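Gripper trials move to the simulator at Banness

March 25, 2026

The robotics workshop at Banness has started a new round of gripper trials, and for the first time every run is being done in simulation before any hardware gets bolted on. Two grippers are up against each other, the Kragh and the Clarkier, and the early results have given the team plenty to argue over.

The job is bin sorting with small parts: nuts, bolts, short rods and little cubes, some in the bin and some left out on the table. It sounds dull until you watch an arm try it! Small parts roll, they hide against the wall of the bin, and a finger that is a touch too wide will nudge a nut away just as it closes. Each gripper gets 20 attempts at every layout, with the arm, the table and the lighting kept the same throughout.

"We used to spend the first fortnight of any comparison swapping adaptor plates and hunting for the right screws," said Liette Campbell, who is running the trials. "Now I can change the gripper before my tea has gone cold, and run the very same layout again. I love it. I've had more ideas this month than I had all last year."

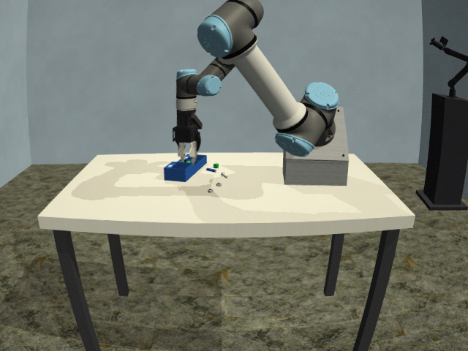 The bin has been the hardest part of the work so far. Picking from the open table went smoothly with both grippers, but reaching down between four walls is a different matter, and the angle of the wrist counts for a great deal. On the first bin layout the Kragh managed 19 clean picks. The Clarkier dropped 7, nearly all of them when a finger brushed the side on the way up — a fault that Campbell thinks can be fixed with a slower lift and a slightly narrower opening.

She is keen to be fair to it. The Clarkier did better on the bolts, which it gripped along the shank and kept level, and it was quicker to let go at the drop point. With the cubes there was very little between them.

Both grippers are driven by the same controller, Skustley, and that has been a happy surprise in itself. The team had expected to write separate settings for each set of fingers. In the end they needed one shared file and a short table of offsets, and a student who had never touched the software was running layouts on her own by the end of her second afternoon (and asking for harder ones, which she got).

Nobody at Banness is pretending that a simulator tells you everything. Friction is the big worry, and thin metal parts are known for behaving well on screen and badly on a bench. The next step is to repeat a handful of the layouts on a real arm and see how far the numbers drift. If the order of the two grippers stays the same, the group will carry on testing new finger shapes in simulation first.

Camera positions come after that. Campbell wants to find out how much a change of viewpoint alters the pick rate in the bin, where the fingers tend to block the view of the part at the worst moment. The layouts and settings will be shared with other workshops in October, along with the failed runs, which she says are the most fun to watch.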